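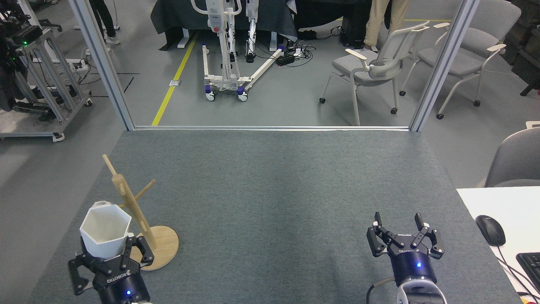
Mug and mug tree task at the Pangaribuan lab, left gripper holding the mug.

Visit report: Pangaribuan manipulation lab, Wavanberg

The Tuesday session was one of the stops on the Wavanberg technical tour. The group assembled in the foyer at 9:30 and was split by interest. I joined the manipulation stream, which spent most of the morning with the team that records demonstrations for Tillus, the lab's two-arm learning system. The other stream went to the gait lab and is not covered in this report.

Background

Tillus is trained by imitation. An operator drives both arms through a task, the joint positions, gripper openings and camera streams are logged together, and the resulting episodes are used to fit a policy that maps what the cameras see to the next short sequence of arm motions. The team's view is that the model architecture is now the smaller part of the work. Most of their hours go into deciding what to record, recording it consistently, and throwing out the episodes that should never have gone in.

The current task is household in character: take a mug, bring it to a wooden mug tree, hang it on a peg. It was picked for its contact phase. Moving a mug through open space is easy to learn from a modest number of episodes. Getting a handle over an angled peg is a tight alignment problem, and the fingers often block the camera's view of the part that matters.

Recording procedure

Each episode begins from a start card. The card gives the position of the tree on the carpeted table, the rotation of its base, the mug position and which arm is to pick up. The operator has 35 seconds to finish. Anything longer is saved but tagged as slow, and slow episodes are held out of the main training set.

The operators work in blocks of 8 episodes and then swap out. Fatigue shows up in the logs as small corrective motions near the peg, and a policy trained on those will reproduce the dithering faithfully. An earlier set recorded in long sittings was discarded for this, a decision that cost the lab most of December.

Failed attempts are handled in two ways. If the mug is dropped or knocked over, the episode is stopped and deleted. If the operator misses the peg and recovers, the episode is kept and labelled as a recovery. The team wants a steady proportion of these in the set. A policy that has only seen clean insertions has no example to follow once it is a centimetre off. 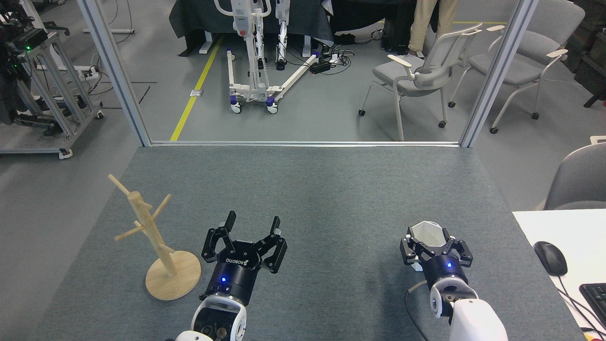
Right gripper closed on the faceted mug, with the mug tree on the left side of the table.

Choice of objects

We asked about the mug. White, faceted surfaces are awkward for a depth sensor and give the colour cameras little texture to work with. The lab chose it with that in mind, and plans to add darker and glazed mugs in later rounds. The flat facets also change how the fingers seat. A parallel gripper closing on two opposite faces holds well, while one closing across an edge lets the mug rotate, and the operators are asked to record some of both.

The background is left as it is. The room beyond the table is a working lab, with a patient lift, chairs and people's legs in the camera's view, and the team makes no attempt to screen it off. In their Tiltton set, recorded against a plain backdrop, the policy degraded badly when the backdrop was taken down.

Review and labelling

Every episode is replayed by a second person before it enters the set. The reviewer marks 2 time points, grasp and release, and enters a grade. Of the most recent batch, 74 episodes passed review. Rejections were mostly for dropped camera frames and for start positions that did not match the card.

Questions from the group

One visitor asked why the start cards are not generated by simulation. The team has tried it and found the sampled positions clustered in places the arms reach poorly. Cards are now drawn on a grid and shuffled.

Another asked whether left and right pickups could be mirrored to double the data. The lab does this for the arm motions but not for the images, as cable routing and lighting are not symmetrical.

There was some discussion of force sensing. Tillus currently has none at the wrist, and insertion is learned from vision and joint positions alone. A trial with added force data is planned once the present mug set is closed.

The stream rejoined the main group for lunch at 12:15. Slides from the morning talk will be sent to registered participants, and the recording protocol is available from the lab on request.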